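A second wind for the old workstation

There's a particular pleasure in opening up a computer that everyone else has given up on, and Faith Langat has been chasing it for years from a bench at the back of her shop in Rostport. She'll happily spend $40 on parts for a machine somebody left on the nature strip, and she puts the kettle on before the side panel comes off.

The Xeon E5-1630V3 is a favourite of hers, a 3.70GHz chip that still has plenty to give. You lift the lever, swing up the metal load plate and lower the processor in perfectly level, because the pins live in the socket on these boards and they don't forgive a clumsy landing.
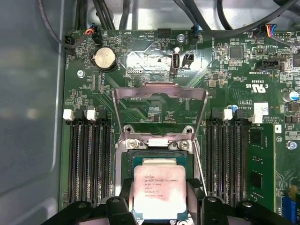

Kibet Mwakalinga reckons the chip is the easy bit, and that most people come unstuck later, with far too much paste and a heatsink screwed down one corner at a time. Go crosswise, he says, a few turns each, and stop when it's snug.

Faith agrees, though she'd add memory to the list. Push until both latches click (it always takes more thumb than you'd like!) and then have your tea.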